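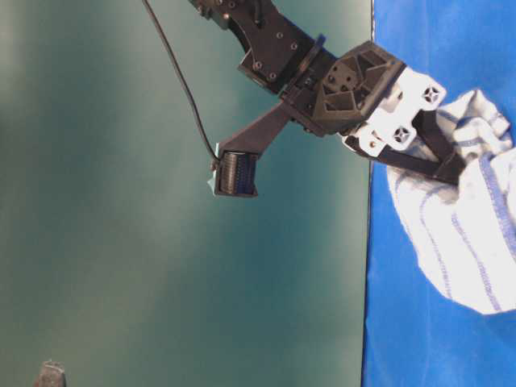

Striped Terry Towel: Handling and Folding Gallery

Mottram Linen Notes, page 2. Text by Amado Pascual. Photographs taken on the blue cloth in June.

The subject is a white terry towel with blue stripes. It is handled as a single loose piece, starting from a crumpled state. Towels reach the folding table at Ilwood in this state from the dryer carts, and most folding time goes into finding an edge. The fold itself takes less time than the search. The notes cover the fabric, the surface, the pickup and the fold, in that order.

Fabric

Terry is a looped fabric. The loops stand up from a flat ground weave and trap air, which gives the towel its bulk and also makes it resist a sharp crease. A thin sheet holds a fold under its own weight. Terry springs back, and the fold has to be pressed down by hand along its full length.

Weight is the main figure for comparing towels. The Feton grade is listed at 441 grams per square meter and the Hutent grade at 532. The heavier grade piles higher and slumps more slowly. It also takes longer to dry, and the two grades should not be mixed in one dryer load.
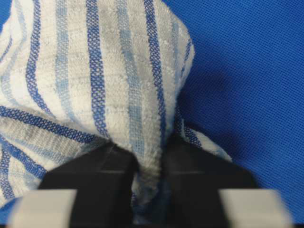 Stripes help in sorting out a crumpled towel. On a striped piece, a band that stays parallel to its neighbors belongs to the same layer. A band that turns sharply marks a fold, and a second layer lies under or over it. Follow one dark stripe with a finger until it stops. The end of the stripe is an edge, and the nearest corner is found by sliding along that edge.

On plain white terry the same search is done by feel. The hem is thinner and firmer than the field, with no loops, and the stitching can be felt through the fingertips.

Surface

The table cover is a plain blue cloth in one strong color. White terry shows clearly against it, including the outline of a small flap or a turned corner. Patterned covers were dropped at Ilwood early on. A striped towel on a striped cover is slow to read, and corners were missed.

Creases in the cover are acceptable if they lie flat. A raised crease pushes up through the first layer of the towel and can be mistaken for a fold. Smooth the cover from the middle outward before each batch. Do not pull it tight at one side only. 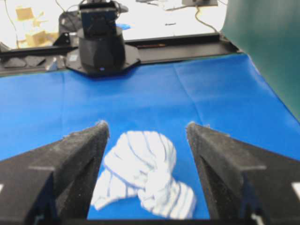
Should a crumpled towel be shaken out before it is folded?

One firm shake is enough for most towels. Hold two corners of the same short edge, lift the towel clear of the table and snap it once. Repeated shaking throws lint onto the cover and does not remove a twist. If the towel hangs twisted after the first shake, the corners in hand are diagonal to each other. Put it down and pick up again.

Pickup

Take hold near a hem where possible. A pickup from the middle of the pile lifts several layers at once, and the loose ends swing below the hand. It is still a valid first move when no edge is showing, as the hanging cloth tends to bring a corner to the bottom. Take that corner with the free hand and let go with the first.

Grip the ground weave as well as the loops. Loops pinched on their own can pull out of line and leave a snag. Cut a snagged loop level with the pile. Pulling it draws thread from the row beside it.
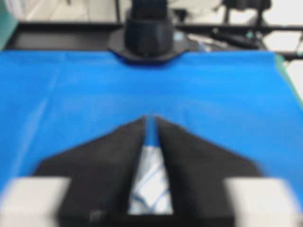 Keep the pinch narrow. A wide handful leaves a bunched area that must be flattened again before the towel is squared up. With the heavier grade, two fingers and the thumb will carry the whole piece.

Fold

Lay the towel flat, long side toward you. Line up the hems first and the side edges second. Fold in half across the length, press, then fold in thirds. The stripes on the upper layer should run parallel to those beneath. If they drift apart toward one end, open the last fold and redo it from the hem.

Stack with the folded edge facing out. Shelf stock at Ilwood is 1,000 pieces, and the folded edge lets a single towel be drawn from a stack without opening the ones next to it. Feton and Hutent towels go on separate shelves.

Sheets and bath mats are on page 3.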